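首页 > 床品 > 毯子 > Seline 橙色绒毯

Seline 橙色绒毯(铺床、盖腿、叠衣服都用得上)

最后更新:1月21日

这条毯子是我们店里卖得最久的一款,老顾客都管它叫“橘子毯”。颜色偏暖,介于铁锈橙和三文鱼橙之间,白天靠窗看会浅一点、粉一点,晚上开了灯又沉下去一些,所以不同屏幕、不同房间里看到的颜色会有出入,介意的朋友可以先问我们要一小块布样,贴一张邮票的钱,寄到家里慢慢比对。

面料是短绒,摸上去软软的,手掌顺着推过去会留下深浅不一的印子,反着再抹一下又回来了。我自己最喜欢它这一点,孩子小的时候能趴在上面画一下午的“画”。毯子有一定分量,但不压人,冬天盖在被子外面,春秋单盖,午睡搭一下腿也正好。

再啰嗦几句用法。很多人买毯子只想着睡觉盖,其实白天把它摊在床上,就是一张现成的大台面。收下来的衣服往上一倒,坐在床边一件件理,拉链、抽绳不会磕得叮当响,深色衣服放在橙色上也看得特别清楚,黑衣服的边在哪儿、里子翻没翻出来,一眼就知道。我们店的 Zanele Mokoena 每次换季都这么干,她的办法是先叠厚的,再叠薄的,叠好的靠床头码起来,人坐着不用来回挪。 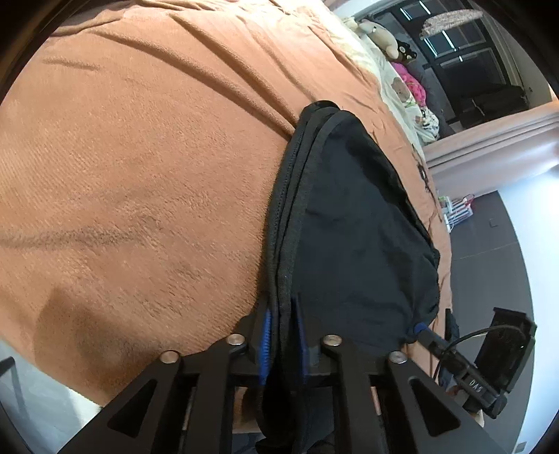
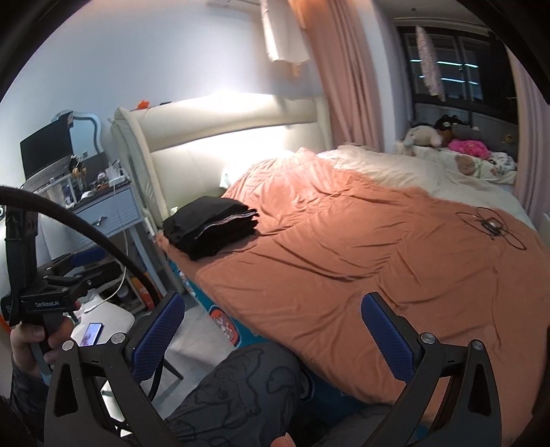

橙色毯子铺在床上,上面是正在整理的黑色衣物。枕头、玩偶和印花床单不在销售范围内。

会起皱吗?会的,绒面毯子铺开以后总有些褶子,人一坐、一靠就更明显。想要平整一点,铺的时候两只手捏住两个角,往外抖一抖再放下,然后从中间向两边抹。我个人倒觉得有点褶子才像家里用的东西,跟卡通床单、奶白色的被子放在一起都挺和气,不必非得配成一整套。

尺码有2种,单人和双人,双人款铺在大床上两侧能垂下来一些。单人款售价242元;双人款连同同色盖毯、两只枕套的 Elldale 床品组合是1,690元,这个组合每年11月补一次货,卖完就要等下一批,着急的话请先来信问库存。

洗护方面:冷水轻柔洗,和深色衣服分开,头一回下水可能会带一点浮毛,洗完抖一抖再晾。不要用柔顺剂,用多了绒面会发腻。不建议烘干,实在赶时间就用最低温,中途拿出来翻个面。收纳的时候叠成方块平放,别用抽真空的袋子压太久,绒毛压扁了要晾好几天才能蓬起来。换季前最好找个有风的日子晾一晾,收进柜子时会清爽很多。

退换:收到后没有下过水的,可以换色或换尺码,来回最多4天。毯子如果有跳线或者染色不匀,请直接写信给 Nokuthula Kruger,把问题的地方拍清楚一点,她会一封一封回的,有时候晚上才有空,请多担待。

同系列还有一款薄一些的 Kumora 夏毯,颜色是浅灰,适合怕热的人,店里有样品可以摸。

联系我们:Adams 家居店客服信箱 | © Adams 家居店 版权所有 | 返回顶部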